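Dunmore cell, gripper maintenance meeting, 10 November 2023
Present: Ackroyd (chair), Pillai, Villca. Apologies: Heywood. 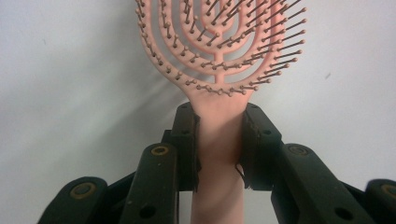 1. Finger pads. Pillai reported wear on the right pad edge. Hairbrush handles are still being held. Both pads to be replaced at 1000 cycles; counter stands at 816.

2. Linkage. Villca to check all pivots for play and clean the links before the new pads go on.

3. Closing force. Stays at 90 percent until the pads are changed. Ackroyd to log any slips.

4. Spares. Two pad sets on order from Clider.

Next meeting: after the pad change.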